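News for Young Readers > Roads and Weather > How It Works

Reading time: 2 minutes

Why do roads close when it gets icy?

A road can look fine and still be very slippery. When rain or melted snow freezes on the ground, it makes a thin sheet of ice. If the ice is clear, you see the dark road through it. People call this black ice.

Tyres work by gripping the road. On ice they have very little to grip, so a car takes much longer to stop. A lorry is heavier and takes longer still.

Bridges often freeze first. Cold air blows over the top of a bridge and under it as well. The bridge at Sternham is 282 metres long, and its middle can be icy when the streets at each end are only wet.

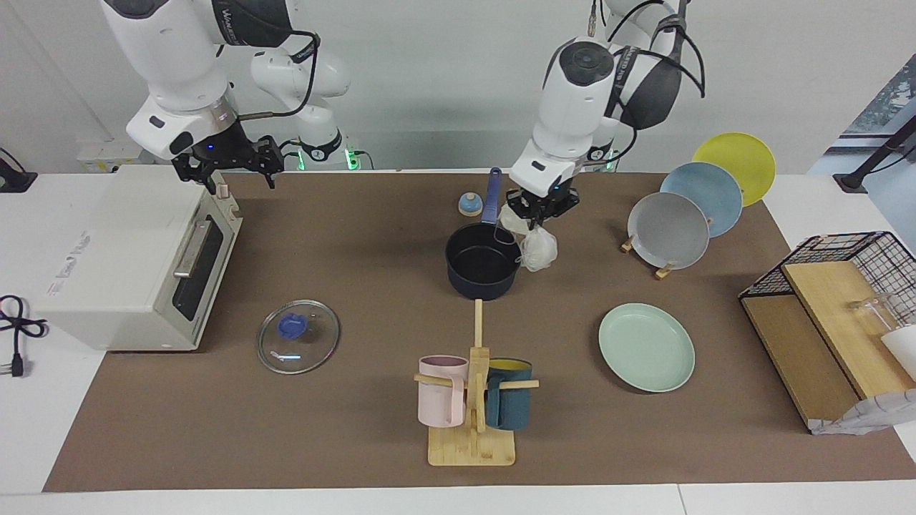

Issue 268

Before a cold night, gritting lorries go out and spread salt. Salty water needs to be much colder before it freezes, so the road stays wet for longer instead of turning to ice. The depot at Oltside keeps 1575 tonnes of salt in a big shed, and the lorries there cover 300 kilometres of road in one night. They do the main roads and bus routes first. Small side streets may not be salted at all.

If there is a crash, the police may close the road. This gives ambulances and breakdown trucks room to work. It also stops more cars sliding into the ones that are already stuck. Drivers are sent another way, called a diversion, and those roads can fill up quickly.

The road opens again when the vehicles have been moved, any spilt fuel has been cleaned up and fresh salt has been put down. A lorry lying on its side can take most of a day to lift.

Words to know
Grit: salt, sometimes mixed with sand, spread on roads in winter.
Diversion: a different route used when a road is shut.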